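How to Write a Spoiler-Free Synopsis for an Anime Series

A synopsis on a catalog page has one job: to help someone decide whether to watch the first episode. Most of the drafts sent in to Costari run too long and give away too much. The steps below use a made-for-TV series, Vindovo, as the working title throughout.
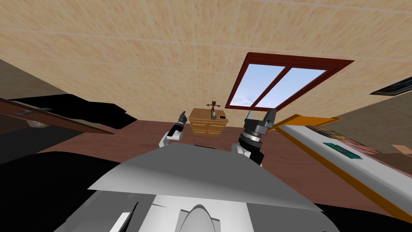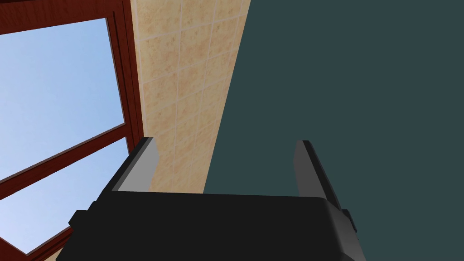
Rendered interiors with a reddish-brown window frame and beige tiled wall.

What you need
– The first 2 episodes, watched in full
– The official spelling of every name you plan to use
– A plain text editor with a character counter

Step 1. Watch before you write
Watch both episodes once without taking notes. On the second viewing, write down who the lead is, where the story starts and what changes. Stop there. If you have already seen the whole series, go back to your notes from the opening and work only from those.

Step 2. Write the opening sentence
Name the lead and put them somewhere. For Vindovo, a first draft might read:

Chu repairs radios in the harbor town of Skernico and has not spoken to her brother in years.

It gives a person, a place and a problem. Leave the studio, the director and the source manga for the credits box.

Step 3. Add the event that starts the plot
Use one or two sentences. Keep to things that happen in the first episode:

One night a broken set picks up his voice, reading out a list of names. Hers is the last one.

Do not explain the voice, even if episode two does.

Step 4. Check the length
The summary field takes up to 2000 characters, but only the first 400 show before the reader has to click. Put the lead and the starting event inside that limit. A finished draft of 753 characters is plenty for a single-season show.

Step 5. Take out the spoilers
Read the draft and delete any of these:
– Deaths after the first episode
– Secret identities, including hints such as "who is not what he seems"
– Names of characters who are introduced late
– The words "twist" and "shocking"

Step 6. Fix the names
Pick one romanization and stay with it. If the licensed release uses a different spelling from the fan community, use the licensed one in the text and enter the other in the Alternate Names field – the search box reads both.

Step 7. Submit
Paste the text into the Summary tab, choose the language and press Save Draft. Open the preview on a phone as well as a computer, then press Submit. To change a synopsis after it is approved, use Suggest Edit at the bottom of the series page.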